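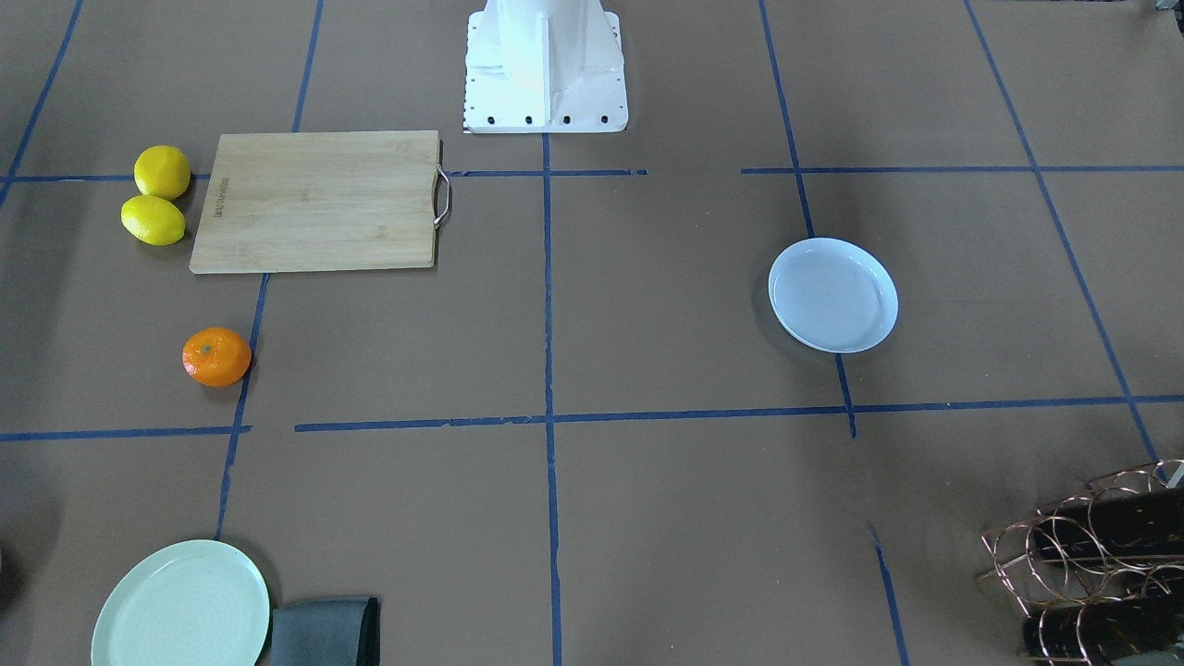

Merkon Manipulation Study
Interim progress report, second period
Submitted to: Nives Testa, Drelent program office
Prepared by: Settimio Cattaneo
August 12, 2020

1. Work completed

The second period was spent on the placement-transfer experiments described in section 4 of the proposal. The question is whether a policy trained on demonstrations from part of the work surface can pick and place objects in parts it has not seen. The surface is divided by blue tape, and each episode is logged with a start region and a goal region. The tape lines are laid by hand. Region boundaries used in the analysis are taken from the calibrated camera view and are redrawn whenever the tape is replaced.

The object set combines kitchen items of different shape and stiffness: fruit, a cutting board, a shallow dish, a plate, a folded cloth and a wire wine rack. Object positions are reset between episodes from a printed list generated in advance.

We collected 1,270 demonstrations. After review, 1,045 were kept. The rest were removed for operator error, dropped frames, or a start position that did not match the list.

2. Results

Two policies were trained on the retained data. The baseline (Rema) takes the full camera view as input. The second (Morelli) takes a crop centered on the target object plus the region label. Each was evaluated on the same 357 held-out trials.

Morelli performed better on the fruit and the dish when the goal region was absent from training. On the cloth the two policies could not be separated. Both did poorly on the wine rack, where most failures were grasps on the wrong part of the wire. The cutting board was grasped more reliably by its handle, and we have started labeling grasp location for that object.

3. Problems

Camera calibration drifted early in the period. The affected episodes were reprocessed and are included in the retained set. Exposure is uneven across the surface, and we have not yet measured its effect on the corner regions.

4. Next period

Rack trials will be repeated with a revised grasp label. The lighting test is scheduled for October. No change to the budget is requested.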